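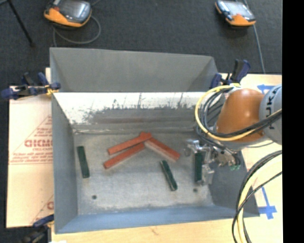 Photo: Kwesi Ofori / Rusville Robotics Club

Setting up the bin-picking exercise

Last updated January 28, 2025

These are the setup notes for the second-semester bin-picking exercise. Teams of two take blocks out of the metal bin one at a time and place them on the table by color, red on one side and green on the other. The score is the number of blocks placed in ten minutes, minus drops. If you are new, read the arm safety sheet first and get it signed by Elvira Chambi. You can't run the arm without it.

What you need

The sheet-metal bin
Clamps with blue handles (in the drawer under the bench)
Red blocks and green blocks
Blue tape
The team laptop with the Sinska camera software installed
One teach pendant, charged or plugged in

1. Fix the bin

Put the bin on the table with the open top facing up. Clamp it before you do anything else. A clamp goes on near each corner you can get to without crossing the arm's path. Push on the walls with your hand. If the bin slides at all, tighten and push again.

Keep the clamp handles pointing away from the inside of the bin. Last August a team left one pointing in and the gripper caught it on the first approach. The arm stopped on its own, but the fingers had to be realigned and that took up most of an afternoon.

2. Mark the position

Run blue tape on the table beside the bin and make a cross near a front corner. The cross is your reference point. Jog the tool tip to the center of the cross at low speed, write down the coordinates, and enter them in the Trivel config file as table_ref. Do this again any time the clamps have been loosened, even if the bin looks like it went back in the same place.

3. Check the hoses

Move joint six through its full range with the gripper empty and watch the hoses and cables. They need enough slack to follow the wrist, and they should not drag over the bin wall. If a hose pulls tight before the end of the range, set a joint limit in the config and tell Ashok Mathur, who will reroute it. Please don't reroute hoses yourselves.

4. Load the blocks

Start with blocks lying flat and apart from each other. Get five clean picks in a row before you make it harder. After that, let some of them cross or lean. A block resting on top of another one is the case most teams get stuck on, as the camera tends to read the pair as one long shape.

Pick the top block first. In the planner that means sorting candidates by height before you sort by confidence. The default order is confidence first, so you have to change it:

sort_keys = height, confidence

5. Set the gripper

Close across the narrow side of the block. The starting values are in the table on the shared drive, and these two are the ones teams change most:

close_delay_ms = 700
settle_ms = 2,000 (type it without the comma)

You can bring settle_ms down once your picks are reliable. Maritza Nina's team got theirs well below the default last year, but they did it in small steps and wrote down each one.

6. Lighting and the bin floor

The floor of the bin is scuffed and there are bright areas on the back wall. Both can show up as false edges. Take a background capture with the bin empty, then turn on subtraction. If you still get ghost detections along the back wall, crop the region of interest – a small margin is usually enough. Don't paint the bin or line it with paper. All teams use it as is.

7. Run and log

Run at the reduced speed setting until one of the coaches has watched a full cycle. One person holds the pendant and does nothing else. The other person watches the laptop and calls out each pick.

Save the log after every run, good or bad. Arnulfo Condori keeps the combined file, which now has over 3,000 picks in it from past teams. It is worth looking through before you start tuning. Name your log with the team name and run number, nothing else.

When you finish

Open the gripper, send the arm to the home position and wait for it to stop. Take the blocks out by hand and put them back in the box. Leave the clamps on if another team is up next. The tape stays down until the end of the semester.

Questions about the planner go to Kwesi. Pendant logins go to Elvira.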